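Waltdale students teach a kitchen robot, one simulated chore at a time

By the time the last bell rings on a Monday at Waltdale High, the good chairs in the back of Room 104 are already taken. The robotics club meets there until supper, and this fall the members have given themselves a job that sounds simple until you sit down and try it: getting a robot arm to do ordinary kitchen chores in a kitchen that exists only on a computer.

The club is getting ready for the Jillonow Challenge, a regional contest for high school teams that is run entirely in simulation. Teams are given a set of virtual kitchens, a virtual arm with a two-finger gripper, and a list of tasks that any ten-year-old could finish before breakfast. Open a drawer. Close a cabinet. Turn a knob on the microwave. Move a mug from the sink to the shelf without knocking over everything else on the counter. The judges run each team's program 100 times on each task, moving things a little between tries, and the score is simply the number of times the chore gets done.

Vivek Vishwakarma, who teaches physics and has looked after the club for several years now, said he liked the idea the moment he read the rules, partly for what it would teach and partly, he admitted with a laugh, for what it would spare the budget. A year ago the club built a rolling robot for a different contest and spent most of the winter waiting on parts. This year there is nothing to ship and nothing to break, and a student who is home with a cold can still get in an evening's work.

"They can make a mistake, reset the kitchen and be going again before I've found my glasses," he said. "I've never seen kids willing to fail that many times in one afternoon and still ask if they can stay later."

The work itself goes something like this. One student sits at a controller and steers the arm through the chore by hand, slowly, while the computer records every move. After enough of these practice runs – the club calls them "lessons" – the recordings are used to train a program that tries to do the chore by itself, going by what it gets from the simulated cameras. Then everybody crowds in behind the monitor to watch, and there is usually a good deal of groaning and sometimes a cheer.

Steering the arm takes more patience than most newcomers expect. A hand that has played a lot of video games is a help for the first few minutes, the older members say, and after that it can be a bit of a handicap (fast is not what the arm wants!). The students who give the best lessons tend to be the ones who stop just short of the thing they're reaching for, line the fingers up, and only then go in. The club has a whiteboard near the door where people write down what went wrong, and "rushed it" appears there in several different kinds of handwriting.

So far the drawers have gone well. The cabinet doors were harder, and took the team most of September, but those are in decent shape too. On its last full practice the program closed the cabinet in 61 tries out of the 100, which was cause for a box of doughnuts from the bakery across from the bus loop. Turning a knob is another matter. At the start of October the same kind of program managed it 30 times, and the team has been chewing on that number ever since.

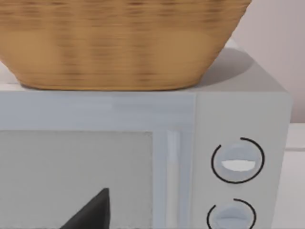

The microwave knobs have turned into the club's big project for the month, and one group has taken them on as its own, under the name Team Dasura. What they want is for the arm to come in toward the right-hand side of the oven, take hold of the grip ridge that runs across the knob, and turn it without brushing anything on the way. There are two of those knobs, one above the other, each ringed by a thin black arc, and they are pale knobs on a white panel, so the students have spent a lot of time talking about how much a camera has to go on when the thing it needs is nearly the same color as what's behind it. With the tip of the dark gripper finger still over by the door window, the arm has the door handle to get past before it reaches either one. Then there is the big woven basket sitting on top of the oven, which has set off a friendly argument in the group about whether a program should be learning anything from the basket at all, given that the judges are free to move things between tries.

Their plan for the next couple of weeks is to record a fresh batch of lessons from as many starting positions as they can stand, some from high up, some from down low near the counter, and a few from well off to the left. Vishwakarma has asked them to keep the old recordings too, so that the two versions of the program can be run side by side and the students can see for themselves what the extra work bought them. He would like each group to write that comparison up in plain words, and he has promised to read every page, including the parts about what didn't work.

The computers doing the training are on loan for the school year from Upadhyay, a machine shop on the east side of town whose owners have had Waltdale students in for summer jobs for a long while. The shop has also offered to have the club over for an afternoon to see how its own arms are programmed, and a date for that visit is still being worked out around band practice.

The club will hold an open afternoon in Room 104 before the contest entries are due, and families, neighbors and younger brothers and sisters are all welcome to come take a turn at the controller. No experience is needed, and the students will reset the kitchen for you as often as you like. New members in any grade can still join, and permission forms are at the front office. Bring a snack if you plan to stay to the end, as the doughnuts do tend to go early.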